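From: Pichit Kongkaew
To: handheld-gripper-practice list
Date: 1st November
Subject: Re: Draft 6, section on finger condition and view obstruction

Comments on the two open clauses below, then a proposal for wording. Both cases came up at the Katayama bench, so I am attaching what the gripper camera recorded there.

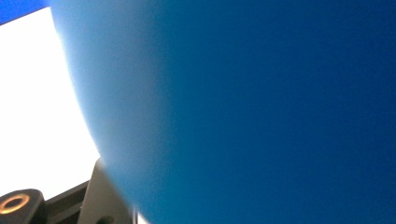
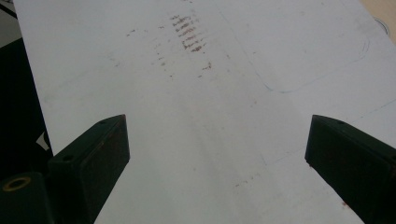

Katayama bench, hand-held gripper, onboard camera.

The original text from the Nurkden side, for those who joined after July:

> 4.3 An episode shall be rejected if the camera view is
> obstructed at any time by the object being handled.
>
> 4.4 Fingers shall be clean at the start of each session.
> Marks on the finger faces shall be removed before
> recording begins.
>
> We see no need for further detail. Sites that cannot meet
> 4.3 should use smaller objects.

On 4.3. As written, this clause throws out valid data. Any object wider than the finger opening will fill most of the view when it is brought up close to the camera. A soft or rounded object makes it worse, because its surface sits well forward of the fingertips. The operator has done nothing wrong in that case. The view is lost to the geometry of the tool.

We went through 143 episodes with the draft in hand. Under 4.3 read strictly, 16 would be rejected. In six of those the object covered the view for so long that the finger position could not be recovered from the images, and I agree they should go. The other ten had a short loss of view with usable images on both sides of it. Rejecting those removes close handling of large objects from the set almost entirely, and that is a bias we would then have to report.

"Use smaller objects" does not belong in a practice document. The object list is set by the task, and the recording rules have to work with it.

What 4.3 should ask for is a time limit, a log entry, and a reference that stays in view. On our tool some of the mounting hardware remains visible at the edge of the image even when the rest is covered. If a site can name a fixed feature of that kind, a reviewer can check that the camera has not shifted on its mount during the covered part. I would make the named feature mandatory.

There is a separate point on exposure. When a large object covers most of the image, automatic exposure tends to settle on the object, and whatever bright background is left goes to plain white. The background is then useless for tracking. Sites should fix exposure before the session and record the setting. The draft says nothing about this at present.

On 4.4. I support the intent and disagree with the test. "Clean" is not defined, and two reviewers given the same fingers will not give the same answer. Scuffs in the plastic do not come off with wiping. Smudges may or may not. A site following the text to the letter would be replacing fingers for cosmetic reasons.

Two things matter for the data. The first is whether the residue can transfer to the work surface or to the next object. The second is whether the appearance of the fingers changes partway through a set without anyone noting it. The first needs a wipe test with a white cloth. The second needs a reference picture at the start and end of each session, both fingers in view, over a light surface.

The draft also leaves out the work surface. Marks on a white sheet build up over a session, and a model can learn to use them as position cues. Drawn outlines are the same problem in a stronger form. If outlines are used for placing objects, the log should say so, and the sheet should be changed or rotated on a schedule. Fliltberg already does this every 1000 grasps. I have no strong view on the number – it only has to be written down.

Proposed text:

4.3 Loss of view caused by the handled object is permitted up to a limit stated in the site plan. The site plan shall name at least one fixed feature of the tool that remains visible. Episodes over the limit shall be flagged and kept apart from the main set.

4.3.1 Exposure shall be fixed for the session and recorded.

4.4 Fingers shall pass a wipe test before each session. Permanent wear is permitted and shall be recorded with a reference picture.

4.4.1 The state of the work surface, including any drawn marks, shall be recorded at the start of each session and after every change of sheet.

I would like Plaltivent to confirm that their mount has a feature that qualifies under 4.3. Their camera sits further forward than ours, and if the answer is no, the clause needs an alternative such as a printed tag on the finger base.

The numbering follows draft 6. I have not touched section 5.

Pichit Kongkaew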